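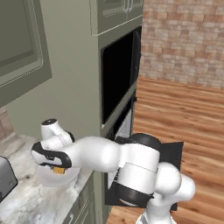

May, notebook page 11, kitchen cell in simulation (Claltside setup)

Started 8:40. Purpose of today: find why the arm closes the fingers too early over the bowl, and put the cell settings back in one place so that we all run the same thing.

State when I opened it. The base position was not the one from the last page. Somebody had moved it nearer to the counter, I think to get more reach to the left. With this base the elbow link goes low and almost flat over the counter when the gripper is above the bowl. It works, but the clearance to the marble edge becomes small and the planner makes ugly detours. I measured the clearance from base plate to cabinet front in the scene file and it was 4 mm in the collision model. The visual mesh looks like much more. Please do not trust the view for this.

I put the base back to 610 mm from the cabinet front, center line to front. Saved as the default in the Brurnari config, and the old value is kept in a comment above it.

Oven door. The scene loads with the oven door open, and I leave it so, as the later task needs it. But the collision shape of the door was still in the closed position. So the planner was sending the upper arm through the door with no complaint, and then the physics pushed it out again. This explains the small jump which we saw at the shoulder in the recordings from last month. I linked the collision shape to the door joint. After the change the jump did not come back in any run I made today.

Gripper. The early closing has two causes, I believe.

First, the finger pads had the friction value of the housing. The Gruritz export script merges all materials with the same name prefix, and both begin with "grip_". I renamed the pad material to "pad_black" and gave it its own friction again. If you export the gripper again from the CAD, check this name before anything else.

Second, the contact signal was true already when a finger touched the inner wall of the bowl. The controller only asked "is there contact", it did not ask with what. Now it must be contact on both pads, with the object and not with the bowl. I also made the approach vertical for the last part, before it was coming a little tilted and one finger was always first on the rim side.

Ran the pick again from the fixed start pose, then from random start poses during lunch. Total of contact events in the log: 3,665. Most of them are good. The bad ones I looked at are nearly all when the object is lying against the wall of the bowl, then there is no room for the outer finger. It is a problem of the grasp choice and I did not touch it today.

Tried also to make the bowl heavier, so it would not slide when a finger pushes it. This helps, but it hides the fault. I returned the mass to the old value. Please leave it there until the grasp choice is better.

Wrist. Joint offset in the config and joint offset in the controller were different in sign. With small angles you do not notice. I corrected the controller side, and ran the zero pose check three times with the same result each time.

Render settings: no change. The shadows under the elbow are slow to compute, and for long batches you can switch them off, but then write it in the log header, otherwise the image sets are mixed and we cannot separate them later. We had this already in the Radulović batch.

Routine before each batch, as I do it now:
- reload the scene from the file, do not continue from an open session
- zero pose check, compare with the saved joint values
- show the collision shapes, look at the oven door and the counter edge
- one slow pick with the contact log open
- then start the batch

Still open:
- object against the bowl wall (see above)
- the toaster or whatever appliance stands at the left end of the counter, I am not sure it has a collision shape at all
- cabinet handles have a very fine mesh, could be simplified

Stopped 17:15. Config is committed, the scene file also.

Comments

tk: Pulled the config and my old trajectories do not load now. Is it the base position?

reply from author: Yes, they are stored relative to the old base. Run the convert script first, with the old value from the comment line.

workbench2: Checked the left end of the counter. There is a collision shape, but it is only a box and it is too tall. I will make it lower tomorrow.

m_r: Same sign error was in the second cell. Fixed there too, thanks.

Claltside internal notebook | Questions to the cell channel | Back to top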